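Paltside Coverage Notes
Renters policies, thread, posted 3/7/26

1/ Replacement cost and actual cash value are two ways to settle the same claim. Check which one is on your declarations page before you compare premiums.

2/ Actual cash value subtracts depreciation. Replacement cost pays what a similar new item costs today, up to the limit.

3/ Sample numbers. A Muruvwood side table costs $243 new. Depreciation at the time of loss is $178. Actual cash value is $65, before the deductible.

4/ Most replacement cost policies pay in two steps. You get the depreciated amount first. The rest, called recoverable depreciation, is released after you send a receipt for the new item.

5/ There is a deadline for that receipt. It is in the loss settlement section, and it varies by carrier. The Waltach form I read last June had it on page 33. 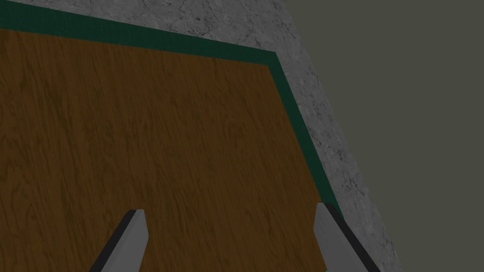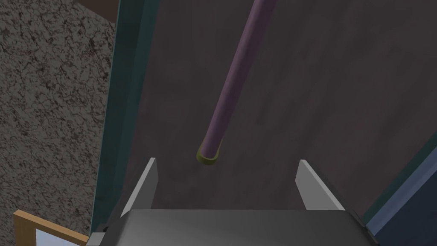
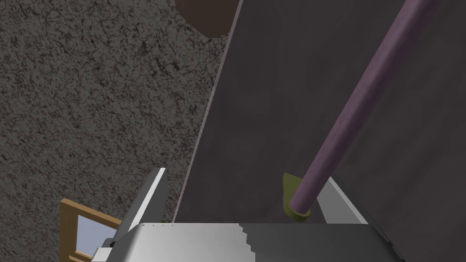 Part two: limits inside the limit

6/ A replacement cost endorsement does not raise category caps. Jewelry, cash and firearms usually have their own theft limits, listed under "special limits of liability."

7/ Some items are often left out of replacement cost entirely: antiques, fine art, anything obsolete and in storage. Those settle at actual cash value or market value.

8/ The deductible applies once per loss. If a pipe break damages 13 items, you do not pay it 13 times.

9/ Got a question about the Moon endorsement. It changes the valuation method for electronics only. Furniture and clothing stay on whatever the base form says.

10/ Keep model numbers and purchase dates somewhere outside the apartment. The adjuster will ask for both.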